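Household chores and robots

From the Plellberg home-tech encyclopedia, the wiki where every entry gets one author and the author is allowed to say "I". Entry by Benedita Marinho. Last revised May 25, 2022.

Can a machine do your chores yet? Short answer: a few of them, slowly, with somebody standing by. The long answer is the rest of this entry, and I've tried to keep it to what I've watched or can explain without a whiteboard (my engineering friends will wince in places, sorry).

Scope

By "chores" I mean the ordinary stuff: wiping, folding, sorting the wash, loading the dishwasher, picking socks off the floor. Robot vacuums get their own entry, and so do lawn mowers. Those are chore machines, no argument, but each one was built around a single job and a mostly flat surface. What people really want to know, going by my inbox, is whether one general-purpose machine with arms can wander into a lounge room and get on with things.

Why cloth is the hard one

If you'd asked me years ago which household object would give robots the most grief, I'd have said wine glasses. Wrong! A glass keeps its shape. You can measure it, plan a grip, and it'll be the same glass when you get there. Cloth changes shape the moment you touch it. Pinch a rag in the middle and you get a bunch with tails, pinch it at a corner and you get a long droopy thing, and the machine has to work out which of those it's got before it can do anything useful.
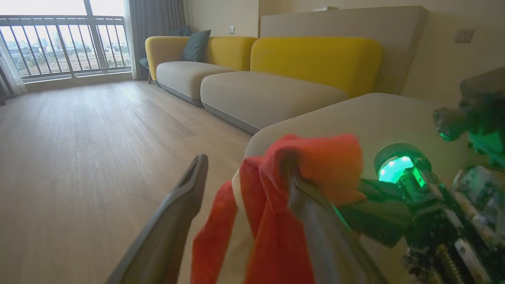

Ximeng Ding, who taught me most of what I know on the subject, calls this the "where's the corner" problem. Folding a tea towel properly means finding two corners, and the corners are usually buried. People do it half by feel. We run a thumb along the hem until it stops. A two-fingered gripper has no thumb to slide, so the usual trick is to lift the cloth, let gravity pull it out, look at it, regrip, and look again. It works more often than it used to. It's also painfully slow to watch, and I say that with affection.

Colour helps, by the way. A bright cloth on a pale floor is much easier for a camera to pick out than a beige towel on beige carpet. If you read a claim of some splendid success rate, have a look at what colour everything was.

Wiping

Wiping is where I'm most cheerful. You don't need to know exactly where the corners are to wipe a bench; a bunched-up cloth is fine, arguably better. The tricky bits are pressure (too light and you're just waving at the crumbs, too hard and something stalls) and knowing when you're done. Most systems I've read up on don't check for clean at all. They cover the area and call it a day, which, fair enough, so did my brother for his entire childhood.

Wringing out is another matter. So is rinsing. The cloth usually gets to the machine already prepared by a human, and I'd count that as half the chore.

The rooms themselves

Labs used to be bare benches with tape marks. Homes have glare off the floorboards, sheer curtains, furniture that drifts a few centimetres every time somebody flops on it, and a nice big window that turns the whole camera view to milk on a sunny arvo.

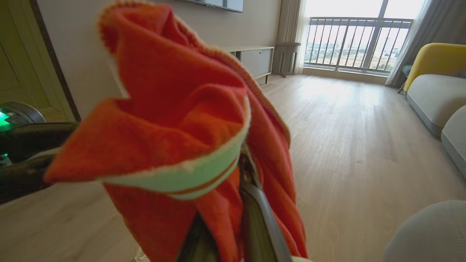
Sipho Zulu makes the point that people underrate light more than anything else in this field. A grip that's dead reliable in the morning can go to pieces once the sun swings round, and the machine hasn't changed a bit. The fix so far is loads and loads of examples: the same small task repeated in different rooms and at different hours. One training set I looked through, from a project called Pluslow, held 2,658 attempts at moving laundry and rags from one place to another. That sounds enormous until you work out how many times you've handled cloth in your own life. I reckon I do 200 of those little moves in a weekend if the bed linen's on.

There's also the question of how a machine gets around. Wheels are the sensible choice for flats and single-storey places. Stairs, rugs with fringes and the step down to the laundry are all still a nuisance.

Laundry, stage by stage

It helps to break laundry up, so I will.

Gathering: fairly good. Picking up fabric from an open surface or out of a basket is one of the better-understood jobs, because a near miss doesn't matter much. Grab anywhere and you've probably got something. The catch is grabbing one item and getting three, as anyone who's pulled a sock out of a fitted sheet can imagine.

Sorting: patchy. Telling red from white is easy for a camera. Telling a wool jumper from an acrylic one is hard for me, never mind a robot, and the tag is always in the seam.

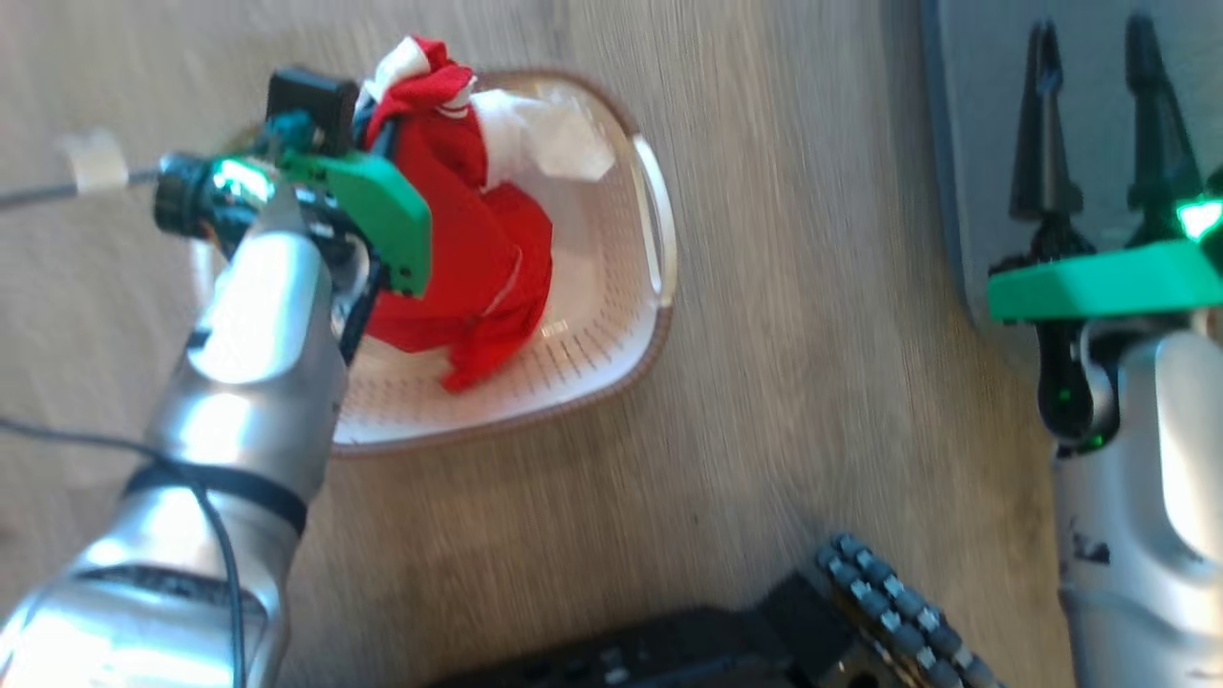
Loading and unloading: getting there with front-loaders, much less so with top-loaders, where the arm has to reach down into a drum. Wet fabric is heavy and clings to itself, and that throws off anything trained on dry.

Folding: possible for towels and simple T-shirts, given patience. Two arms make an enormous difference. Please don't ask about fitted sheets.

Putting away: hardly touched. Drawers stick, cupboards are full, and every household has its own rules. Shiyu Shao once tried to write ours down for me and gave up at the linen cupboard.

What about shop floors?

Factories and hotel laundries are further along, mainly because they can change the room to suit the machine. Same bins, same lights, same towels by the thousand. Guangming Xue has an excellent entry on this under Sedosel, so I'll leave it to him. My only addition is that feeding the towel in, the first step, is still very often a person's job.

So, would I buy one?

Not this year. I'd happily have one wipe my table while I sat there with a cuppa, ready to hit the stop button. I'd like it to manage a basket of washing on its own before I cleared a spot for it in the hall cupboard.

See also: Robot vacuums; Dishwashers, loading of; Sedosel; Grippers (two-fingered)

Shared 200 times | 2 comments

We use cookies to remember your reading settings. Accept or Manage

Contact the editors | © 2022 Plellberg | Back to top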